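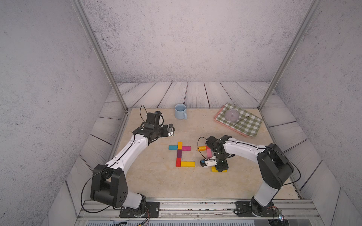 Kibet Kariuki asked at the close of the Thursday session whether the two arms follow one program or two, and whether either would wait if the other fell behind. The question is a good starting point for the written exercise, and students should keep it in mind when reviewing their notes.

Notes on the visit to Clonemach

The demonstration lasted 40 minutes and was given in the Didar cell. Two arms share one tabletop and arrange flat colored blocks into figures. Each gripper has a small camera at the wrist.

Points covered by the host:

Shared space. Both arms can reach the middle of the table. The control software, Tanow, reserves a zone for one arm at a time — the other holds its position until the zone is released.

Gripping. A block lying flat is taken by its long sides. Closing force is set before the run.

Records. The cell had logged 3,920 placements before our visit. Students may request the log from the course office.

Written exercise

Describe one situation in which both arms need the same zone, and state which should go first. Limit: one page. Submit by 9 a.m. on Thursday to the Kaijage Room.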